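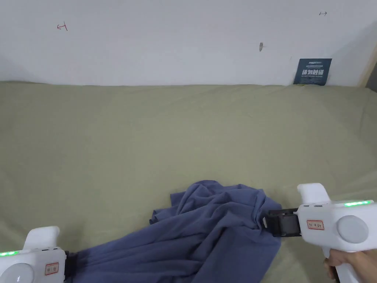 Two grippers and one blue top, on the green bench at Altberg.

I'd been promising myself a trip to the Altberg workshop since February, and on Saturday I finally got on the bus and went. It's a shared place up a flight of stairs behind a tyre shop, and on open days they let anyone wander round and ask daft questions. I had plenty!

The build I'd come for is called Fliklow. The plan is a pair of home-built arms that can fold washing, and before the arms can do any of it somebody has to show them how, over and over, with grippers held in the hands. You squeeze, the black jaws close on the cloth, and the movements get saved for later. When I got to the bench they had a dark blue top bunched up in a heap with a gripper on either side of it, green lights on both, and a sign on the wall behind saying 请勿触碰 (please do not touch). I kept my hands in my pockets for a good minute.

Then Darnell Bellamy, who started the whole thing in his spare room, told me to stop hovering and have a go. So I did, and I was dreadful. You'd think picking up a shirt was picking up a shirt, but with jaws instead of fingers you can't feel when you've caught two layers, and I kept dragging the entire heap along with me. Nine goes and I got one fold I'd have been happy to put in a drawer. Ekkachai Chantharasri did the same top straight after me in less time than it took me to find the collar - very annoying.

They've recorded 1,969 folds so far, all written up in pencil in a ledger as well as on the computer. Darnell wants a lot more before he trusts the arms with anything, and he was quite gloomy about sleeves. The arms themselves were in bits on the next bench along. One shoulder joint was waiting for a bearing from Nundmont that had come in the wrong size twice, so I didn't get to see anything move by itself, which was a shame.

I stayed for a cup of tea and a long argument about towels (Ekkachai says start with towels, Darnell says towels are cheating). There's also a chap in the far corner restoring a Dvorak typewriter, well worth a nosy if you go.

Getting there: the bus stops at the bottom of the hill and it's around 20 minutes on foot from the station if you'd rather walk. Entry is free, tea is by donation, and the stairs are steep. Take an old jumper with you - they're always short of things to fold.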